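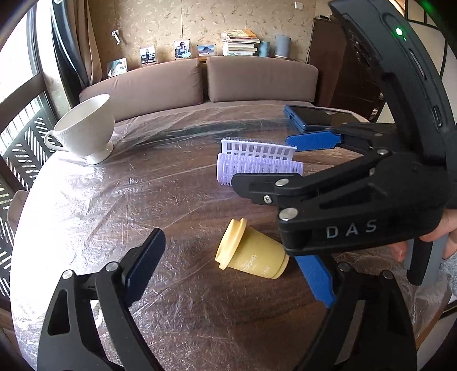 The round table came from Laurinda Matos, who was moving to a smaller flat in November and had nowhere to put it. It is dark brown wood, very large for our living room, and it took two of us and a sack truck to get it through the front door. The legs came off with 8 bolts, one of which I still have in a drawer because it wouldn't go back in.

For the first month I used coasters and nagged people. Then Marin Stoyanova came for supper and put a hot dish straight down, and after I had got most of the white ring out with oil and a hairdryer I bought a clear plastic cover. It was sold off the roll at Katsaros, the hardware shop by the station. I had it cut larger than the table and trimmed it at home with kitchen scissors, which I don't recommend.

The creases are the main complaint. It had been folded for the walk home and the fold lines run diagonally over the grain. Things I have tried so far:

Leaving it alone. The man in the shop said it would drop flat in a week. It has been roughly 7 weeks.

Weights. I put dictionaries along the worst folds overnight. They looked better at breakfast and were back by the evening.

A warm iron through a tea towel. This did help on one corner of the offcut, but the offcut also shrank a little, so I haven't done it on the real one.

Domenica Rüegg says to roll it round a cardboard tube with the creases facing out and leave it by the radiator. I need a long enough tube. If you are buying one of these, ask for it rolled in the first place.

The other thing about a wipe-clean table is that everybody puts things on it. When it was bare wood we were careful. Now it gets a white teacup, a phone in a blue case or frame, a yellow takeaway-style cup lying on its side, and a couple of lavender hair rollers. The rollers belong in the bathroom and have a pot there. I have stopped carrying them back one at a time and do it once a day, before supper, along with everything else that has drifted in.

Cleaning is easy enough. A damp cloth with a drop of washing-up liquid, then a dry one, or it smears and you see it as soon as the sun is on that side. Crumbs collect in the creases, so I go along them and not across. Every couple of weeks I lift the whole sheet off and wipe the wood underneath, as I don't like the idea of damp sitting there.

Would I buy it again? Probably, in a thicker one. Katsaros had a heavier grade for a few pounds more and I was being mean. I would still like to see the wood properly now and then, so it comes off when we have people round - apart from Marin.

Next job is the sofa, which needs new feet.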